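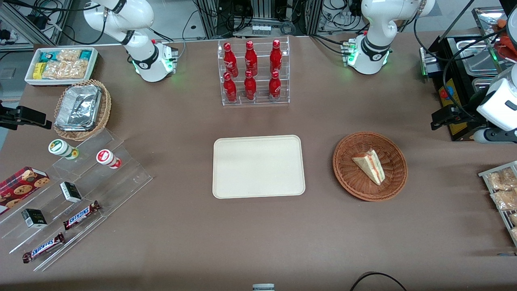 Snack table so far, with the Coca-Cola on the two-tier rack

How do I lay out a self-serve snack table so the drinks don't block everything?

Asked Jan 12, 2026

I'm setting up one brown table with packaged snacks in a white tray, a round wicker basket with a foil container in it, and a clear acrylic rack for the red Coca-Cola bottles. The rack is in the middle at the back. People will come up from the front only. Should the rack stay there or go to one end? Also, is it OK to keep the foil container in the basket if the food is warm? I have 60 people coming through over 2 hours.

Answer 1 (124 votes)
Leave the rack at the back. It's the tallest thing you have and anything behind it gets ignored. I would put extra bottles under the table and refill the front tier first. Snacks go where people arrive, drinks where they leave, so if your line runs left to right, slide the rack toward the right end.

The basket is fine for warm food if you put a folded towel under the foil. Keep the lid folded over between servings. It won't hold heat for 2 hours though, so bring the food out in batches.

Answer 2 (17 votes)
We use a Kevorau rack at work and it tips if you only take from the front. Check yours before you load the top. Also stand the snack packets up in the tray so the labels show.

Answer 3 (0 votes)
just use a cooler

Comment from the asker: Moved the rack to the right and ordered a second tray. Thanks.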